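Dadura two-finger gripper, reviewed by Angus Tennant

We ran the Dadura for 17 days on light contact tasks, mainly whiteboard wiping. Setup took four hours, most of it spent on the Gemia driver. Grip force is set in software – the default is too high for soft items.

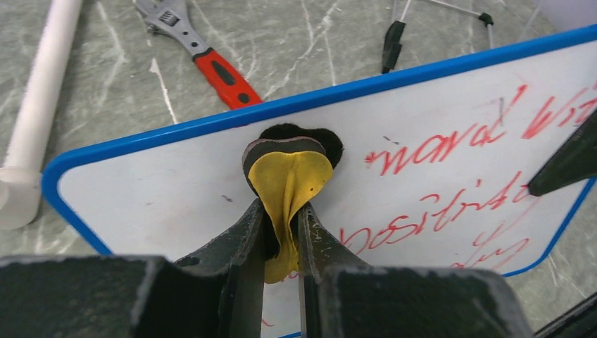 Finish is the weak point. The paint on the fingers chips and rubs off. Repeatability was fine throughout. At $583 I would buy it again, with spare fingers.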